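Cestis Opens Second Neighborhood Store in Bendport

New shop brings fresh bread, a coffee counter and longer hours to the east side of town

BENDPORT – Cestis, the family-run grocery that has been feeding Bendport from its little corner shop for as long as most of us can remember, is delighted to announce that its second store will open its doors this September on Demissie Street, right across from the old ferry landing.

Folks on the east side have been asking us for years when we might come a bit closer to home, and we are so happy to finally have an answer for them! The new store carries more than twice the range of the first, with 700 everyday items on the shelves, plus a bakery corner where loaves come out of the oven from early morning until 2 p.m. 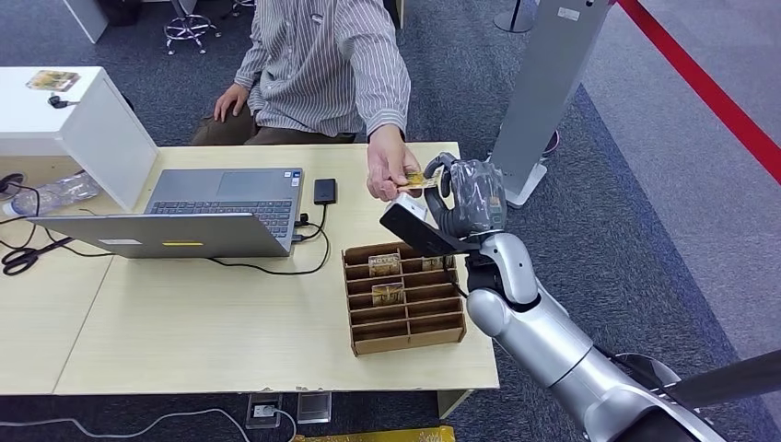

Shoppers will also find a coffee counter with 14 seats, pouring a house blend from our good friends at Vuvetti, who have supplied the original store since its very first winter (and who have promised us a new dark roast for the opening). Cash, cards and the familiar Cestis punch booklet are all welcome, and booklets already in use at the corner shop will be honored in full at both stores.

"We wanted a place where you can pick up your milk, run into a neighbor and stay a little longer than you meant to," the family said.

The original store will keep its usual hours. Opening week visitors to Demissie Street can enjoy free coffee and a slice of our plum cake while it lasts. Parking is behind the building, and the bus stops just outside the front door.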